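Stirnik walking set, student build
Data card and readme, last edited 6/18/24

Read this before you train anything on it. The set was put together by the simulation group of the Gerthorpe robotics club as a term project. It is a student project with student-sized flaws, and earlier versions of this page were kinder to it than they should have been.

Every episode has a simulated humanoid moving about a rendered interior with wooden furniture in it. There are outside views and robot-side views.

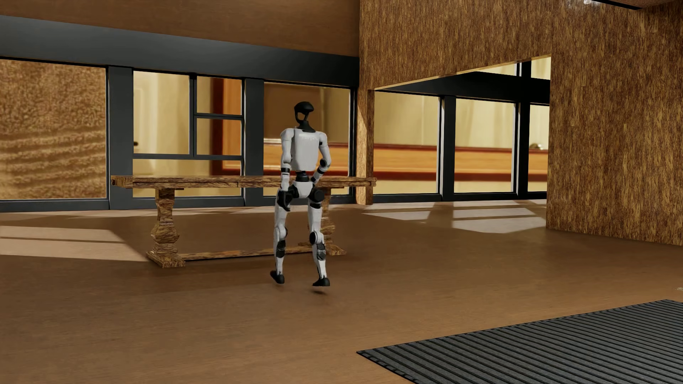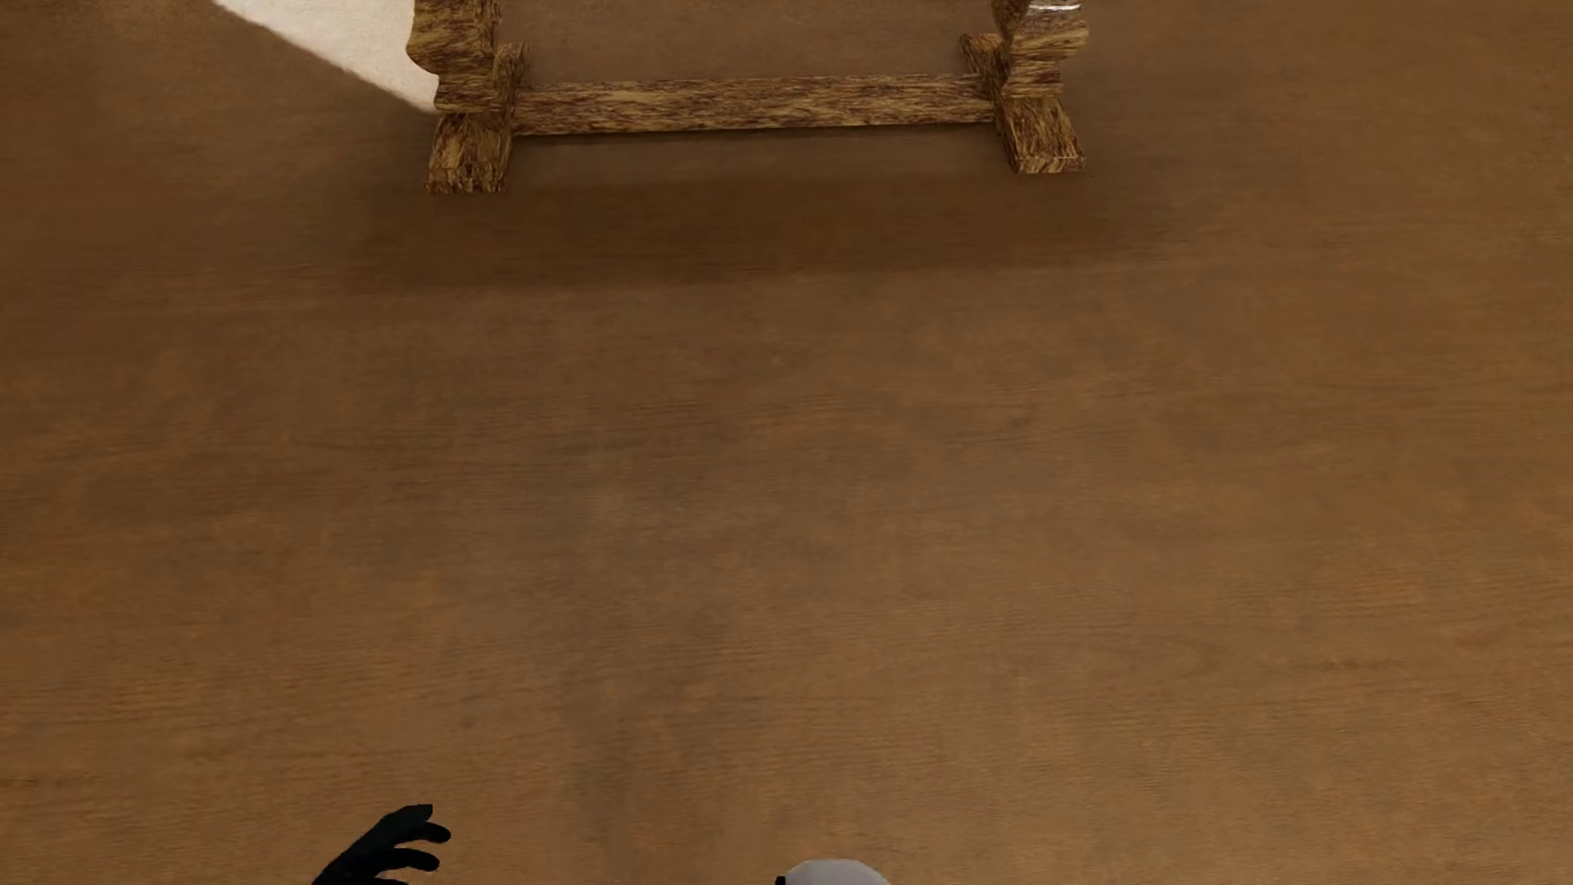 What you get

The set holds 176 episodes and 2,306 still frames pulled from them. Each episode folder has the joint states, the foot contact flags, the base pose and a short text note by whoever ran it. The notes are of very mixed quality. Some run to a paragraph and some say "ok". We thought about rewriting them and left them alone, since a tidy note written months later would be worth less than a bad one written on the night.

Joint states are in radians. Base pose is in metres, with the floor at zero. Time is simulator time, and you should not treat it as a guide to how fast any of this would run on a real machine.

How it was made

Members took turns at the keyboard, steering with velocity commands while a walking controller called Bukero did the legwork. Bukero was written by an earlier year of the club. We did not tune it and do not fully understand one of its filters, which is documented in the code by the word "smoothing". Episodes were recorded over one November, on club machines, mostly in the evenings.

The room was assembled by hand from downloaded parts. Its scale was set by eye against the robot. Do not use it to make claims about door widths, table heights or anything else a builder would want to know.

Labels

Each episode is marked reached, not reached or fell. The person driving picked the label, which is a poor arrangement. A second member later went over 93 of the episodes without seeing the first label, and disagreed with 8. Nearly all the arguments were over what counts as reaching a table. Both labels are kept in the file. If you only load one column you are choosing a side, so please say which in your write-up.

The episodes that were not checked again are probably no better than the ones that were.

Things we claimed and no longer claim

The first version of this page said the set was "suitable for transfer to hardware". We had no hardware to try it on. That line has gone.

It also said the walking was robust. The controller was only ever run on a flat, hard floor with the friction left at its default value. All that shows is that it can walk on that floor.

A bar chart from our end-of-term talk is still going round, with a success rate on it. It left out the falls on the grounds that they were "driver error". Please stop quoting it. Falls are in this release and have their own label.

Known faults

Foot contact flags flicker when a foot is close to the floor, so a count of steps made from them will come out too high. Filter them first or work from foot height.

The robot's hands can pass a little way into furniture before the collision check wakes up. Any grasping result from this set should be doubted, and ours was withdrawn.

Lighting does not change between episodes. A vision model may well learn the light patches on the floor as landmarks. We saw signs of this in our own small test and did not have time to follow it up.

Frames from the robot-side view are not exactly in step with the joint log. The offset is small but it is not constant, and our attempt to correct it made some episodes worse. The raw timings are supplied.

The split

Use the split in the file named split_vanhove. It keeps all the episodes by one driver on the same side. The older split was random, so the test part was full of routes very like the ones in training, and scores looked lovely. If your numbers seem much better than you hoped for, check which split you loaded.

Use and contact

Free for teaching and for coursework. Please keep this page with the files if you pass them on. Corrections can be left on the Gerthorpe club tracker, where they will be read in term time and possibly not otherwise. Reports that come with an episode number get looked at first.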